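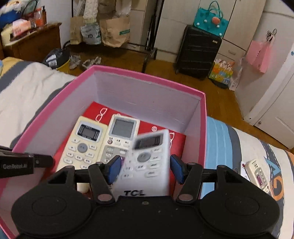 Operations / Planning and Purchasing

Equipment Planning Coordinator, Handheld Gripper Program

Posted Thursday, July 17, 2025

Tijani records household handling tasks with handheld two-finger grippers. The work takes place in furnished rooms, with ordinary items such as air-conditioner remote controls lifted from and set into cardboard boxes. The recordings are used by customers who train robot arms.

We are hiring one coordinator to plan and buy the equipment for this program. The position reports to Ayodele Onuoha, head of operations.

Scope of the position

The coordinator owns the equipment budget from request to retirement. The next budget year opens in February, and the draft plan is the first deliverable. It must cover gripper units, replacement finger pads, pivots and fasteners, batteries, storage media, transport cases, and the household items used in the tasks.

Duties

Maintain the equipment register, including serial number, site, condition, and date of last service for each unit.

Forecast spare parts from hours of use. Pads and pivots are ordered separately from complete grippers and have different lead times.

Prepare purchase requests with at least two written quotes for any order above $400. Orders at or below that amount go through the site card.

Compare repair cost with replacement cost for returned units and record the decision.

Set the object list for each site with the task lead. Duplicate models are avoided. Remote controls, for instance, should differ in body color, display size, and button layout. Secondhand items are acceptable if the housing is intact.

Schedule deliveries so that a site does not receive new grippers before its operators have been trained on them.

Write a short variance report at the end of each month.

Systems

Purchasing is handled in Markier. Stock and service records are kept in Skotex, which does not export to Markier directly. The coordinator reconciles the two by hand each week until a replacement is chosen. Helping to write the requirements for that replacement is part of the job.

Requirements

Three years in purchasing, inventory control, or lab or field equipment management.

Working knowledge of spreadsheets, including lookups and pivot tables.

Ability to read a parts drawing and a supplier data sheet.

Experience with small mechanical assemblies is preferred. Programming is not required.

Occasional lifting of equipment cases.

Terms

Full time, 12-month contract, renewable. On-site four days a week. Visits to recording sites are paid as working time, and travel costs are reimbursed.

How to apply

Send a resume and one page describing an equipment budget you have managed: what was planned, what was spent, and where the difference came from. Remove supplier names if they are confidential. Quote reference 349 in the subject line. Applications go to the operations office through the careers form.

Selected candidates will be given a paid exercise of up to 8 hours, in which they draft a purchase plan from a sample register. Interviews follow with Ayodele Onuoha and one of the task leads.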